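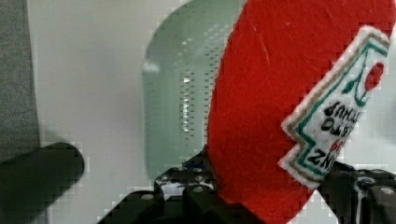

*Le ketchup en feutrine, étiquette brodée avec la tomate*

**Feutrine : lavage, colle, prix ??**

**mostent_60** – Bonjour, je me lance dans la dînette en feutrine pour le marché de février. Vous lavez avant de couper ou pas ? Et le contour des étiquettes, colle ou couture ?

**Gwynne** – Jamais lavé. Le feutre acrylique bouge pas. Couture partout, la colle jaunit.

**elfriede.fuchs** – Pas d'accord pour le lavage. Laine = 10 % de perdu chez moi, à l'eau froide. Faut tester sur une chute.

> la colle jaunit

Pas la mienne, trois ans que j'en mets sous les étiquettes – rien vu.

**Gwynne** – Bah on verra dans cinq ans. Et pour des petits qui machouillent c'est non.

**clondex312** – +1 couture. Point de feston, deux brins. Tu vends combien la pièce ?

**mostent_60** – Je pensais 10 € ??

**elfriede.fuchs** – Trop peu, compte tes heures de broderie !!

**clondex312** – Ca dépend du marché. A Stedport ça part pas au-dessus de huit.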